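Dallurden Forums > Home & Shop > Gadgets and Machines

Thread: Can a machine do one boring chore yet? Just one?

mossyfender wrote:
Okay so I've been reading about home robots all November and I'm more confused than when I started. Every video shows a shirt getting folded at what I'm pretty sure is four times speed. I run a small corner shop and live over it, so I have two piles of chores, upstairs and downstairs, and I'd happily hand over either one. Dishes, laundry, restocking the drinks, facing up the chip shelf, whatever. Is anyone here letting a machine do any of this for real? Vacuums don't count, I have a vacuum, it eats socks.

tinlunch wrote:
Vacuums totally count! Mine has run every night at 3 a.m. for two years and I've stopped owning a broom. But I get what you mean, you want hands.

For hands, no. Not at a price you or I would pay. I did a season at a warehouse that had Plorkix arms on the packing line and they were great at the one box. Same box, same spot, all shift long. Then purchasing switched to a slightly floppier box and we had people standing there doing it by hand for 5 weeks while somebody rewrote things.

gravelpie88 wrote:
That's old-style automation though. The newer stuff isn't programmed move by move, people show it the job over and over and it learns from that. I help out at Plarkudia a couple evenings (shared workshop, lots of benches, terrible coffee) and shop shelves are pretty much all I think about lately. Bottles are the easy part. They're stiff, they stand up, they have a cap and a neck, and if your two fingers close anywhere near the middle you've probably got it. Getting the back one out when there's another right in front of it is where you start sweating.
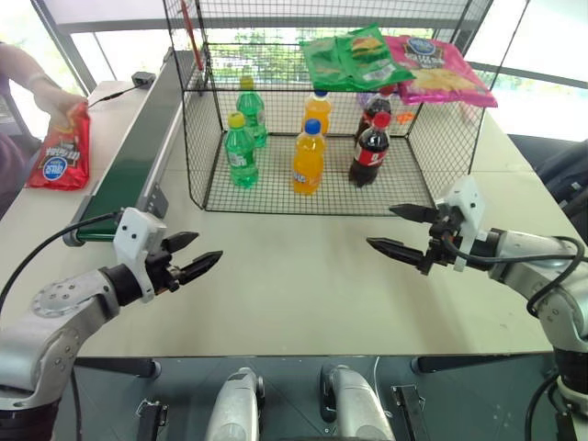
Chips are a whole other thing. A bag is mostly air, it changes shape when you touch it, and it's shiny so the depth reading goes nuts. Squeeze too hard and you've sold somebody crumbs. Too soft and it slides out. I've watched a gripper try the same bag 5 times and then get it perfectly on the sixth, and I cheered like it was a ball game. So yeah, not ready for mossyfender's shop, but I wouldn't say no hands at all either.

tinlunch wrote:
Sixth try is my whole point, lol. If a kid I hired for the summer dropped the bag 5 times I'd move him to the mop.

gravelpie88 wrote:
Sure, but the kid goes home at six and wants a ride. The arm can be slow all night long. If it takes an hour to fill a cooler and I'm asleep, do I care?

oldhinge wrote:
You care when you come down at 6 in the morning and there's orange soda all over the floor. I fixed vending machines for years and a vending machine is already a robot that handles chips and bottles. A coil turns, the bag falls, done. We solved it by making the shelf smart and the hand dumb. I never understood why everybody wants to do it the hard way round with arms.

mossyfender wrote:
Ha, okay, but somebody still has to fill the vending machine, oldhinge. That's the chore!! Getting stuff out is what customers are for.

oldhinge wrote:
Fair. That was me, mostly, with a hand truck and a bad knee.

pepperlatch wrote:
Can I bring this back upstairs for a second? I don't have a shop, I have a kitchen and three kids, and what I want is the dishwasher emptied. I'd pay real money. My sister-in-law keeps sending me the Oyelaran waiting list and I keep closing the tab, because the price is "to be announced" and I've been alive long enough to know what that means.

Also, would it work 365 days a year or would it need a guy to come out? My fridge needs a guy to come out and all it does is be cold.

gravelpie88 wrote:
It would need a guy, lol. Cables work loose, finger pads wear down, somebody moves the table an inch and suddenly everything's a bit off. Dishwasher is a tough one too. Plates are fine, but wet glass is about the worst thing you can give it, and then the lids with the little puddles on top...

tinlunch wrote:
See, I'd be happy with 99 out of 100 on boxes, because a dropped box is a box. With my grandmother's glasses I want a hundred.

pepperlatch wrote:
With my kids we're not at 99 either, for the record.

mossyfender wrote:
So what I'm hearing is, bottles maybe, chips sometimes, glasses no, and a guy comes out. Gravelpie, if I wanted to see one of these things work at normal speed, can anybody just walk in at Plarkudia? I'd bring my own chips. I've got a case of the ridged ones that came in half crushed, so no harm done if it squeezes them.

gravelpie88 wrote:
Yep, come by after seven in the evening, side door, ring twice because the first ring doesn't work. Bring the crushed ones and a few good ones, they feel different to pick up and I'd like to try both. And bring coffee, I wasn't kidding about ours.

oldhinge wrote:
I still say coils. But let us know how it goes, I'm curious about the ridged ones.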